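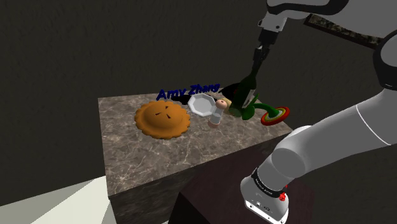

**FOOD & FOLLY**

# The Pie Season of Asville

Every February the town of Asville stops speaking to itself for three weeks. The cause is pie. The annual contest at the Deno Ballroom draws 113 entries from a town with 200 ovens, and the other 87 households are presumed to be plotting.

Tsegereda Wako has judged it for 20 years and has been forgiven for four of them. She tastes in silence, chews slowly and writes in pencil. "Ink looks like a grudge," she told me, while a man in a good coat watched her fork from behind a pillar.

The rules run to 110 clauses, most of them named for the person who made them necessary. Under the Woldegiorgis clause, a cobbler may not enter as a pie, however firmly its baker feels about it. Another bars lard brought in from out of county. Slits in the top crust are allowed. Initials are a gray area.

I entered an apple one myself, in the spirit of research. It leaned. Wako took a single bite, looked at the ceiling for a while and asked whether I had come far.

The blue ribbon went to a plain peach from Pledance Road, baked by a dentist who has now won twice and no longer gets waved at. Entries for next year opened at 6 a.m. the next morning. By the time I found my shoes there was a line.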